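Beutel mit blauem Verschluss

Seit Januar ordne ich meine kleinen Sachen neu, und weil mich zwei Leserinnen danach gefragt haben, schreibe ich es jetzt einmal der Reihe nach auf. Deutsch ist nicht meine erste Sprache, also bitte ich um Geduld, wenn ein Satz etwas steif geht.

Angefangen hat es mit einer Schublade. In dieser Schublade lagen Knöpfe, Ladekabel, Ersatzschrauben vom Regal, Gummiringe, drei Nagelscheren und ein Päckchen Samen, dessen Sorte man nicht mehr lesen konnte. Jedes Mal, wenn ich eine Schraube suchte, habe ich die ganze Schublade auf den Tisch gekippt und danach alles wieder hineingeschoben. Mein Mann nannte das die Suppe. Er hatte recht, aber er hat auch nie eine Schraube gesucht.

Zuerst habe ich es mit Dosen versucht. Ich kaufte bei Foltby einen Satz mit Deckeln, sehr schön, aber die Dosen waren zu hoch und die Schublade ging nicht mehr zu. Danach kamen Briefumschläge an die Reihe, beschriftet mit Bleistift. Das ging zwei Wochen gut, bis die Umschläge an den Ecken rissen. Meine Freundin Fatima Ogundipe, die alles in ihrer Küche in Beuteln hat, sogar die Kerzen, gab mir dann eine Handvoll von ihren: durchsichtig, mit einem blauen Streifen zum Zumachen.

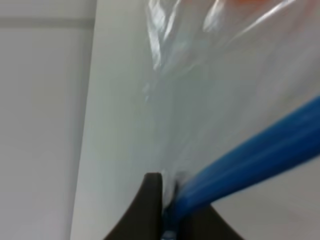

Ich war am Anfang skeptisch, denn ich mag eigentlich kein Plastik. Aber ein Beutel, den man fünf Jahre lang benutzt, stört mich weniger als eine Schachtel, die nach einem Monat im Papiermüll liegt. Und man sieht, was drin ist. Das klingt sehr einfach, für mich hat es viel verändert. Ich muss nichts mehr beschriften, nur bei den Schrauben lege ich einen kleinen Zettel mit der Größe dazu.

Meine eigene Packung habe ich später im Laden Lengyel bei uns an der Ecke gekauft. Es waren 132 Beutel darin, in zwei Größen. So viele braucht kein Mensch für eine Schublade, und so bin ich in den Flur weitergezogen, dann ins Bad und zuletzt zum Nähkasten. Der Nähkasten war der schwierigste Teil. Ich besitze 400 Knöpfe, das weiß ich, weil meine Tante sie mir in einem Glas geschenkt hat und die Zahl auf dem Deckel stand. Ich habe sie nach Farben geteilt, was ein Fehler war. Ist ein Knopf grau oder blau? Bei Lampenlicht war die Antwort anders als am Fenster. Jetzt sind sie nach Größe geteilt und ich streite nicht mehr mit mir selbst.

Der leere Tisch am Anfang

Eine Sache habe ich erst spät verstanden, und zwar die Fläche. Früher habe ich auf dem Bett sortiert oder auf dem Teppich, und danach fand ich noch tagelang Nadeln (einmal mit dem Fuß). Jetzt nehme ich nur noch einen weißen, glatten Tisch. Auf Weiß sieht man jeden dunklen Knopf und jede Schraube sofort. Bei den durchsichtigen Beuteln ist es umgekehrt, die erkennt man vor allem am Glanz auf den Falten. Darum schiebe ich alles, was gerade nicht dran ist, an den Rand und lasse die Mitte frei.

Donnerstags abends, wenn der Kurs im Radio läuft, mache ich eine halbe Stunde, nicht mehr. Wer länger sortiert, fängt an, in alten Sachen zu lesen — Garantiekarten, Zettel von Freunden, eine Gebrauchsanleitung für einen Mixer der Firma Judano, den wir vor zwei Umzügen verschenkt haben.

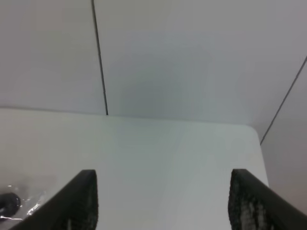
Wie ich die Beutel fülle und schließe

Ich lege den Beutel flach hin und streiche ihn mit der Hand einmal glatt. Ganz glatt wird er nie, ein paar Knitter bleiben immer. Dann fülle ich ihn höchstens bis zur Hälfte. Das ist wichtig bei schweren Sachen wie Schrauben, bei mir ist einmal eine Naht aufgegangen, und die Schrauben waren unter dem Herd.

Zum Schließen drücke ich an einem Ende des Streifens anfangend mit zwei Fingern und lasse auf dem letzten Stück offen, damit die Luft hinauskann. Erst wenn der Beutel flach ist, drücke ich den Rest zu. So passen die Beutel stehend hintereinander in die Schublade, wie Karteikarten, mit dem blauen Streifen nach oben. Leere Beutel bewahre ich liegend auf, ungefaltet. Wenn man sie faltet, bekommt der Streifen einen Knick und schließt dort schlecht.
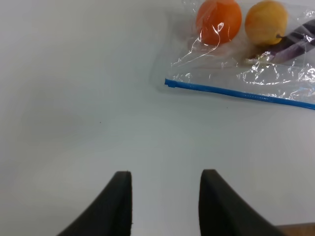

Was noch offen ist

Die Kabel. Sie sind in Beuteln nicht glücklich, sie drücken von innen und machen den Verschluss wieder auf. Fatima wickelt ihre um ein Stück Karton, das probiere ich als Nächstes. Im Katalog von Allitano gibt es auch Kabeltaschen aus Stoff, aber die gefallen mir nur auf dem Papier.

Wenn jemand von euch eine gute Lösung für Kabel hat, schreibt sie mir bitte in die Kommentare. Ich antworte meistens am Wochenende.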